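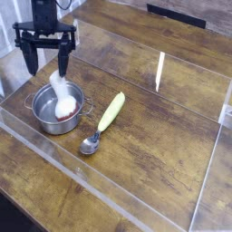

Gumlow publishes its full care routine for the Prelell tabletop gripper cell

New guide covers finger change, cable check, panel cleaning and the soft object test. Free for all owners from May.

Gumlow, the maker of the Prelell tabletop cell, today announces that the complete care and repair routine for this cell is open to every owner. Until now the routine was used only by our own service team. From May it can be downloaded without charge, and the spare parts named in it can be ordered one by one.

The Prelell is a small cell for handling work on a table. It has one arm, one gripper with two fingers, and clear acrylic panels that stand around the work area. Many of our customers use it with kitchen items and soft goods, and these are the objects that show a badly set gripper first. A hard block will forgive a finger that is mounted a little wrong. A plush piece in a steel pot will not forgive it.

What the routine contains

The guide has 119 pages and is divided by the part of the cell, so that a technician can open it at the finger, the wrist, the cable or the panels and begin there. Every procedure gives the tool, the setting and the time that the work normally takes. There are no references to other manuals. We received complaints about this in the past and we think the complaints were right.

The largest chapter is about the fingers. They are fixed to a flat mounting plate below the wrist housing, and the plate must be clean before a finger is put on it. Dust between the plate and the finger will turn the tip by a small angle, and this angle becomes bigger when the finger is long. The guide explains how to clean the plate, in which order to tighten the screws, and how to check the result with the gripper pointing straight down.

The Prelell can be used with two fingers of different shape. One can be broad like a paddle and the other can reach lower, and this is a common choice for picking cloth out of a container. With such a pair the operator must enter the length of each finger separately. In our service records, the wrong finger length is the most frequent cause of a gripper that touches the bottom of a pot too hard.

Cable and wrist

The second chapter is about the thin cable that leaves the wrist housing. It must hang in a free loop. If the loop is too tight, the cable pulls on its plug each time the wrist turns. If it is too long, it can catch on the top edge of a panel. The guide asks the technician to move the wrist slowly to both ends of its range, by hand and with the power off, and to watch the loop during the full movement. We recommend this check every month, and also after each finger change.

When the plug is already worn, the cable can now be replaced by the owner. Before, the complete wrist had to be sent back to us. The cable set costs 199 dollars and includes the plug, the clamp and two spare screws.

Panels and table

The clear panels need more care than most owners expect. Acrylic scratches easily, and a paper towel is already too rough for it. The guide describes cleaning with lukewarm water, a drop of mild soap and a soft cloth. Window cleaner with alcohol must not be used, as it makes small cracks near the edges. After cleaning, the small clear fixtures on the panels should be tested with a light push of the finger.

The table surface is free for the customer to choose. Shiny pots and spoons reflect the room lights, and a surface with a matte, mottled pattern usually helps the cell to see them better. After any change of surface the table height must be measured again in four corners.

The soft object test

Each repair ends with the same test, and it is the part of the guide that our technicians like the most. A soft object is put in a small metal pot. The gripper goes down, makes contact with the object at its upper part, closes, lifts, and puts it back. A spoon or a similar thing is left beside the pot, and it must not be moved. The test is repeated with the pot turned, so that the handles come to a different side.

To prepare the guide, Gumlow studied 1,411 service reports from Prelell owners. In 819 of them the fault could be repaired at the customer's place with simple hand tools. For these faults the guide gives the full repair. For the others it says clearly when to stop and to call us, for example when the wrist housing is warm while the arm is standing still, or when there is a grinding noise from inside it.

Parts and training

Spare parts for the Prelell are held by our distribution partner Antwi. Fingers, mounting plates, cable sets and single panels are in stock. Orders that arrive before 2 p.m. leave the warehouse on the same working day. Older fingers with the round screw pattern stay available too, but they need the adapter plate that is listed in the last chapter.

For owners who prefer to learn with a technician next to them, the training firm Wandell offers a one-day course in small groups. The participants change a pair of fingers, replace a cable and run the soft object test on a real cell. They may bring their own fingers to the course - we even encourage it, as the most useful questions come from parts that have been in use for a long time.

Availability

The guide is offered in English first. Spanish and German versions are in preparation. Owners can find it in the Prelell support area, with the same login that they use for software updates. Corrections and suggestions are welcome and can be sent with the form on the last page of the guide.

About Gumlow

Gumlow develops and builds compact gripper cells for laboratories, schools and product testing. The company makes its wrist housings and fingers in its own workshop and repairs every model that it has sold.

Press contact: Gumlow press office, through the contact form on the company website.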